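Fuststead robotics club – workshop notebook
October, started writing at 4.30 pm, tea going cold

Second proper afternoon on the dismantling project, and I want to get this down while it's fresh, as last time I left it to the evening and forgot half of what Ville had told me. The job for this term, for anyone picking the book up late: the arm has to take the hard disk out of an old desktop computer and put it in the tray, with no hands in the case once the run has begun. Josée wants it ready to show at the Hijazi student day, and I think we can manage it if we're sensible and don't keep changing our minds about the fingers!

Nhàn and Trinh did the driving today and I kept the log. We began with the old approach pose, straight down from the top, and I'm now quite sure it's the wrong way in. The drive carrier sits at an angle to us and the optical drive is a great lump of metal right beside it, so the fingers have very little room before something bumps. Trinh suggested turning the wrist first and coming in along the line of the carrier, and we spent a good hour working out the waypoints for that. They're saved on the club laptop as 621. Please leave that one alone – if you want to fiddle, copy it and work on the copy.

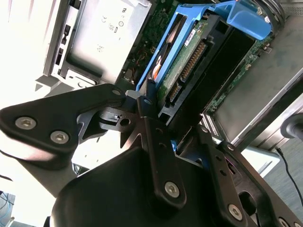
The blue handle or release lever is what we should be aiming for, and I do wish we'd settled on that in the first session. It curves outwards, it has a nice thick grip on it, and the colour is so strong against all the grey and green that Diễm's colour picker ought to find it without much coaxing. She's going to try a simple threshold before anything cleverer, which has my full support. Her one worry is the light. It comes in very strong from one side and bleaches everything it lands on, so she'd like the exposure fixed by hand before she collects any pictures for tuning.

Things we argued about, all quite cheerfully: Ville would like to close on the lever slowly and watch the motor current, stopping when it climbs. Nhàn would set a fixed closing width and be done with it. I've put both down for next time, with the limit at 500 in the Boltska settings page for Ville's version (that's the raw number it asks for, don't try to convert it).

One firm rule from Josée, and I agree with her – we keep well clear of the circuit board on the underside of the drive, and of the thin wires lower down by the motherboard. If the path goes anywhere near either of them, stop and re-plan, even if it looks as though it would squeeze past.

To do:
Diễm – fixed exposure, then threshold on the blue.
Trinh – copy 621 to 737 and add a slower last step.
Ville – check every screw on the gripper plates with the hex key before we power up.
Me – ask Fistero whether the 2 spare finger pads have been posted yet.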